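2nd August

Second go at the humidity question, with less patience than in May. The claim we were handed: Flostley's new coating on the liner lets a corrugated tray keep its stacking strength in damp storage. Their leaflet has one graph, two lines, no error bars, and an axis that doesn't start at zero. I asked for the raw readings and was sent the leaflet again as a PDF.

Xinyi conditioned both lots in the cabinet at 50% humidity and then moved half of each into the damp room. Samples went in flat and were folded just before the press. I'm not happy with that. Anyone storing fruit or jars in these has folded them first, and the creases are where the board takes up water fastest, or so I've always believed. Annelies says there's a reference for it somewhere in the Rees folder. I looked and didn't find it. Until somebody does, treat it as a belief.

Press runs, dry lot: coated and plain came out so close that I couldn't have told you which was which with the labels off. Fine, nobody claimed otherwise.

Damp lot: coated did better. It did better on average. It also had the single worst tray of the day, which went at the corner with hardly any warning, and if I leave that one out the result looks lovely. I'm not leaving it out. Emrys thinks the flutes were crushed in that corner before we started, and he may be right, but he only thought so after it failed. We didn't inspect the corners of the good ones with the same enthusiasm.

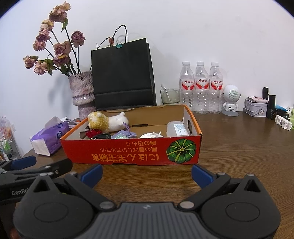 The other thing that bothers me is time under load. The press takes a tray from nothing to flat in less time than it takes to write the label. A pallet sits for weeks. Board creeps, and damp board creeps more, and a quick crush test says very little about the bottom layer of a stack that has been standing since the start of the season. Flostley's graph is all quick crush. So is ours, so far, and I don't want us quoting it at anyone as if it settled the matter.

So Kalliopi and I set up the slow version along the back wall of the damp room. Dead weights on a plywood platen, one tray under each, dial gauge on top. Half coated, half plain, in alternating order along the shelf so the draft from the door can't pick a favorite. Kalliopi drew the order and I've left her to hold the list. I read the gauges without knowing which is which. She thinks this is overdoing it. Possibly. I have watched myself round a reading in the direction I wanted before now.

Settings for the slow test, for whoever reads the gauges when I'm out:

- Load: 100 N per tray, platen included. Weigh the platen again if it looks swollen.
- Gauges: read morning and evening, tap once lightly, wait for the needle, write down what it says.
- Stop a tray at 6 mm of drop or when a wall folds, whichever is first. Note which wall.
- Run: 600 hours, then everything comes out, failed or standing.
- Damp room door stays shut. Use the inner door only after the outer one has closed.

The humidity logger is a weak spot. It disagreed with the dial hygrometer again this morning, and I have no grounds for trusting either over the other. Aksel wants to average them. Averaging two instruments when at least one is wrong gives a third wrong number with a better reputation. He's going to do the salt check on both in a sealed tub overnight, and we'll correct whichever is off. If they're both off, we correct both and I go back through the May sheets, which I am not looking forward to.

About the May sheets. We reported then that the plain board from Skavton lost a lot of its strength in damp storage, and that went into the summary as though it were a property of the board. It was one bale. I've asked Skavton for a second bale from a different week and they've agreed, though they want to know what's wrong with the first one. Nothing, as far as I know. I'd simply like to see the same thing happen twice.

Stultden rang in the afternoon wanting a yes or no on the coating. Told them no answer until the slow test is out. They pointed out that the coated board costs them extra either way, and that a longer wait doesn't change that. True enough. They also said their current trays fail mostly at the hand holes when somebody lifts a full one by one end — first I'd heard of it. None of our tests lift anything. A coating on the liner could be perfect and do nothing for a tear that starts at a die-cut edge.

Asked them to keep a few of the failed ones for us, unwashed and unflattened.

To do:

- Emrys to go over every remaining sample for crushed corners *before* it goes near the press, and write it down.
- Find the crease reference or strike the sentence from the draft.
- Ask Flostley once more for readings. By phone this time.
- Lift test: Annelies has a rough idea with a hook and a spring balance. Wants a proper sketch before I cut up any trays for it.
- Gauge on the shelf nearest the door sticks. Swap it tonight and log the swap.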